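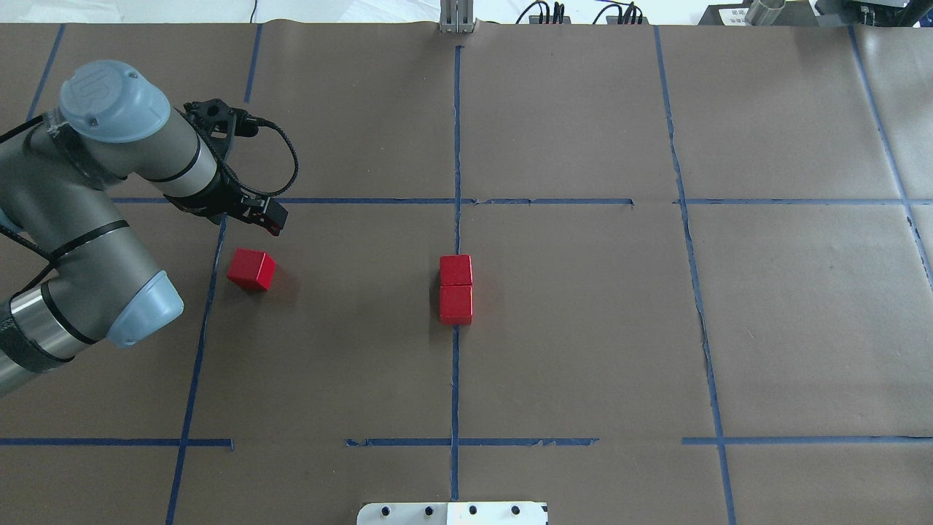
**Tape grid on a paper-covered table, keeping the lines straight**

Wustia Boards > Workroom > Tables and Surfaces
1,055 views

**seema_negi**
Posts: 2

I need a grid on a work table and I've been doing it with kraft paper over the top and blue painter's tape for the lines. It mostly works. The squares give me a fixed place to set the blocks down, and I can put one back in the same spot the next day without measuring from the edge of the table.

Two things I'd like to fix. The center line running up and down is wavy and has wrinkles in it. Also, some of the tape edges are ragged, and when I line a block up against a ragged edge I never know which part of the edge I'm supposed to be using.

I lay the paper first, tape the long lines, then the short ones across. I tear the tape by hand. I don't want to draw on the table itself, and I'd like to be able to change the size of the squares later.

What do other people do?

**Natnael Asfaw**
Posts: 856

Wrinkles in the tape usually start as slack in the paper. If the paper is only held down at the corners, the middle can shift while you press, and the tape picks up the extra as a little fold. Fasten the paper along the two long sides first, pull it across, then do the short sides.

For the line itself, pull out the whole length you need, stick down one end, hold the other end up with some tension on it, and lower it in one go. Don't press as you unroll. Once it's down, rub from the middle out to both ends.

Not too much tension, though. Stretched tape shrinks back overnight and the ends let go.

**liya_m**
Posts: 400

I'd skip the tape. Get a long ruler and a marker and draw the grid on the paper. You get a thin line with a clean edge, nothing to trip over when you slide a block, and when you want a different grid you put down new paper. Kraft paper is cheap.

A strip of painter's tape is wide. Is your square measured from the inside of the strip, the outside, or the middle? If you haven't settled that, you will be off by the width of the tape sooner or later.

**seema_negi**

Middle of the strip, in theory. In practice I use whatever edge is closest, so yes, I take the point.

I did try marker. From where I stand I couldn't see it well on the brown, and I like being able to lift one line and move it. The blue shows up from across the room. The blocks are red, so nothing gets lost against the lines.

**liya_m**

Use a thicker marker then. Or a white paint pen.

**Natnael Asfaw**

A thick marker line has the same problem as the tape. You still have to pick a side.

I don't mind tape for this. Pick one edge of every strip and stick with it. Mine is always the left edge for the lines going away from me and the near edge for the lines going across. I lay that edge against the ruler and let the other edge fall where it falls. Nothing gets lined up to the other edge, ever.

**ayana.w**
Posts: 61

+1 for choosing an edge.

Seema, can you post a close-up of one of the bad spots? "Ragged" could be a tearing problem or it could be the roll. If the sides of the roll have been knocked around in a drawer, you get nicks at regular intervals all along the strip, and no amount of care will fix that.

**seema_negi**

Sure. One of the crossings:

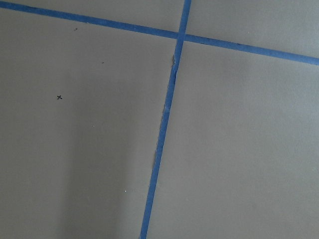 *Crossing near the top. The strip going across is fairly clean. The left edge of the other one is rough just below the crossing and again farther down.*

I had to redo that line, so it may be my own doing. When I pulled the first one up it didn't come away cleanly.

**ayana.w**

OK, that doesn't look like a dented roll to me. The right edge of that strip is pretty smooth most of the way. With roll damage I'd expect a repeat, and I don't see one.

If you pulled a strip and then laid the new one in the same place, there may be leftovers from the first one sticking out along the side. Before you lay the next one, run a fingernail or a plastic scraper down the line and get everything off.

When you lift a strip, fold it back flat on itself and pull slowly along its own length. Pulling straight up is what tears it. If the tape has been down a long time it helps to go over it with a hair dryer on low first.

**Natnael Asfaw**

Agree on lifting it slowly. I would not use a hair dryer over paper, the paper curls and then you're back to wrinkles.

**ayana.w**

On low, and keep it moving. I've done it plenty of times on kraft with no curling. It may depend on the weight of the paper.

**Natnael Asfaw**

May do. Mine is thin stuff from Kahsay, so that could be the difference.

**EyerusalemB**
Posts: 129

Coming from sewing tables, where we mark things out on paper a lot. What has worked for me:

1. Mark the spacing with pencil ticks on all four sides of the table before any tape goes down. Measure each tick from the same corner. If you measure from the last tick, the small errors add up.
2. Check both diagonals of the outside rectangle. If they differ, the grid is leaning.
3. Do the center line first, in both directions, then work outward. If something ends up slightly off, it's out by the border.
4. Cut the ends with scissors or a blade. Hand-torn ends are always a bit crooked.
5. Leave the crossings overlapped. I used to cut the top strip at each crossing so it would sit flush, and I cut through the paper more than once.

A narrower tape would help too. I use the Drateo quarter-inch for curves and it's fine for straight lines as well. It does cost more per roll.

**liya_m**

About number 5, doesn't the overlap make a bump? If a block lands on a crossing it'll rock.

**EyerusalemB**

It's two layers of tape. On fabric I can't feel it. A hard block with a flat bottom might rock a tiny bit if one corner sits on the crossing and the others don't. I'd test it with the blocks in question.

**seema_negi**

Tested just now with a block on a crossing and pressed down on each corner. I could feel a very slight movement on one corner. It doesn't matter for what I do, and most of the time the blocks go inside the squares or straddle a single line.

I'm going to redo the center line tonight using the stretch-and-lower method, and scissors for the ends. I'll order some narrow tape as well.

**liya_m**

I still say marker, but let us know how the narrow tape does.

**ayana.w**

If you're ordering anyway, Custeo sells the paper on a wide roll, so a bigger table can be covered without a seam. A seam under the tape will show as a step.

**seema_negi**

No seam on this one so far, but thanks, I have a longer table to do in February and I was wondering about that.

Update on the center line. It's better. I got one small wrinkle near the far end where I let go too early. I used the left edge against a metal ruler and ignored the right edge like Natnael said, and setting blocks against it is much quicker now. Scraping first made a difference too, there were little bits stuck down that I hadn't noticed.

**Natnael Asfaw**

For the far end, put a heavy book on the ruler so you have both hands for the tape. It's a long reach otherwise.

**EyerusalemB**

Or walk around and finish from the other side. Did you check the diagonals?

**seema_negi**

Not yet. Will do it before I tape the rest.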